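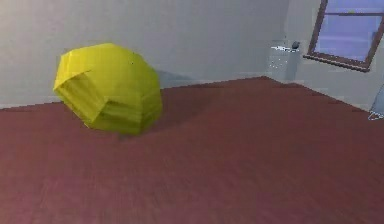 Test room, yellow object on the red-brown floor, window top right.

Planner recommends two robots where we have money for one
Status: Closed (reopened once, closed again)
Category: Hesine planner / sizing and cost
Raised by: Facilities and Equipment, Tapley site
Assigned to: Rikard support desk
Priority: we put High, it was changed to Normal, we have made our peace with it

Original report

We are using Hesine to work out what to buy before we buy it, which was the whole argument for paying for Hesine. The plan is a single Dusix mobile unit to pick things up off floors and move them to where they should have been. We modelled the rooms, dropped in the test objects, ran the standard tidy-and-return job and asked for a purchase recommendation.

It recommends two units. The budget line says one. It was signed off as one, and the person who signs things off has a long memory for the singular.

We would like to know whether the planner has found something real, or whether it has a default set somewhere by someone who sells robots.

Steps to reproduce: open the Tapley project, load the tidy job, press Recommend, go and explain yourself to finance.

Expected result: one unit, perhaps with a warning in amber.
Actual result: two units, in green, with a tick.

Reply from Rikard support

Thank you for getting in touch. Please confirm that you are on the current release, and that you have cleared the planner cache and run the recommendation again. Please also confirm that the project was not imported from an older version.

Reply from Tapley

Current release, confirmed. Cache cleared. Project built from scratch in October, by hand, over a number of afternoons we will not get back. Same answer, same tick.

Reply from Rikard support

Thank you. Could you check the object settings? If a test object has a heavier mass than intended, the planner assumes slower handling and may add a unit to make up the time.

Reply from Tapley

Checked. The yellow thing had been left at the default mass, which is apparently that of a garden gnome. We set it to something sensible. The handling time dropped and the recommendation stayed at two. The running cost estimate did come down slightly, so the afternoon was not wasted, only most of it.

While we were in there we noticed that the edges between surfaces look like a staircase when the view gets close. One of us is now convinced the planner sees a step there and is sending the robot the long way round. Is that possible? If it is, we will need to know before we spend any money on a ramp for a step that does not exist.
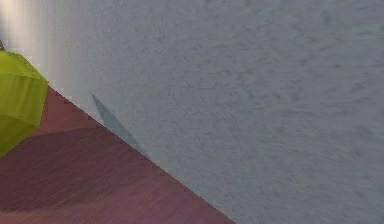 Close view: stepped edge between the maroon and grey surfaces, green object far left.

Reply from Rikard support

The stepped edge is a display matter. The planner works from the room model and does not use the rendered view for routing, so it will not treat the edge as an obstacle. You can improve the appearance with the Detail Pack, which is available as an add-on to your licence at £500.

Reply from Tapley

To be sure we have this right: the jagged edge has no effect on the recommendation, and for £500 it can have no effect more smoothly.

We will pass on the Detail Pack. Please leave it off the revised quote. It was on the last one as well, under "suggested", with the box already ticked.

Internal note, Tapley (visible to support, as we found out afterwards)

Things ruled out so far, for whoever picks this up next:

Release and cache. Fine.
Object mass. Was wrong, now right, made no difference to the unit count.
Jagged edges. Cosmetic.
Floor friction. Left at default on every surface. Tried it higher and lower. The robot got slower and then faster and the planner still wanted two.
Room scale. Measured against the drawings and correct, which surprised us more than anything else in this ticket.

Not yet looked at: charging, shift pattern, and the cost tab, where there is a field labelled "availability target" that none of us remember filling in.

Reply from Rikard support

Thank you for the note. The availability target may be relevant. Please tell us what value is shown and whether the shift pattern is set to Continuous.

Reply from Tapley

It is set to Continuous. The availability target is at the highest setting it will accept. So the planner has been sizing a system that tidies floors through the night, every night, without a pause, in a building that is locked at six.

It follows that a single unit can't do it, as a single unit has to stop and charge. Hence a second one, to tidy the empty building while the first has a rest. As logic goes we can't fault it.

We have changed the shift pattern to Daytime and brought the target down to the standard level. The recommendation is now one unit. There is a tick.

Two requests, if this could go to the product team. First, could the planner say why it wants another unit? A line reading "second unit needed to cover charging" would have saved all of us a fortnight. Secondly, could a new project start on something other than Continuous? Anyone buying for a hospital or a warehouse will know to change it upwards. Those of us buying for ordinary rooms did not know there was anything to change downwards.

Reply from Rikard support

We are glad this is resolved. Both suggestions have been passed on. The ticket will now be closed.

Ticket reopened by Tapley

Sorry. The unit count is right, but the total has hardly moved. We took a whole robot off and expected it to show.

Going line by line, the cost tab is still carrying the support plan for the second unit at £800 a year. Deleting the unit does not delete the plan. It sits lower down the page under "services", past the point where a reasonable person stops scrolling.

Reply from Rikard support

This is a known issue. Service lines are kept when a unit is removed, in case the unit is added back later. To remove the plan, open Services, select the line, choose Detach, then Delete. If Delete is greyed out, save the project, close it and open it again.

Reply from Tapley

It was greyed out. Saved, closed, opened, detached, deleted. Total is now where it should be and fits in the budget line, with enough left for a second charging dock, which we had wanted from the start and had crossed out.

For anybody else planning a purchase with this, the order that worked for us was: shift pattern first, then availability target, then object masses, then Recommend, and last of all a slow read through Services with a cup of tea. Do not start by making the rooms look nice. We did, and they are handsome rooms, and the planner never looked at them.

One more thing for the file. The quote we now hold is good for nine months. Our approval process has been known to take longer than that for a kettle, so we have asked for the revised quote to be dated from the day it is reissued. Rikard have agreed in writing, and the letter is attached to the purchase request along with the cost tab printed out in full, services included.

Follow-up from another team at the same site, added to this ticket because the form would not let them raise their own: 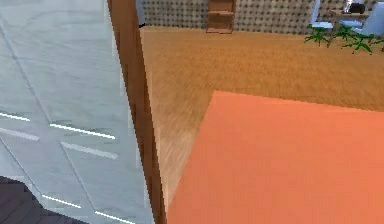 Do we need to pay for a separate Hesine licence for each room we want to plan for?
One licence covers every room in a project, so put the rooms in the same project and plan them together. You only need another licence if a second person wants to work in the planner at the same time. Set the shift pattern for each room separately, though — it doesn't carry over from one to the next, and a new room comes in as Continuous.

Reply from the other team

Thanks. Ours was on Continuous. It wanted two.

Reply from Tapley

Change it, press Recommend again, then go to Services and look for the £800.

Reply from the other team

Found it. Greyed out.

Reply from Rikard support

Please save the project, close it and open it again. Ticket closed.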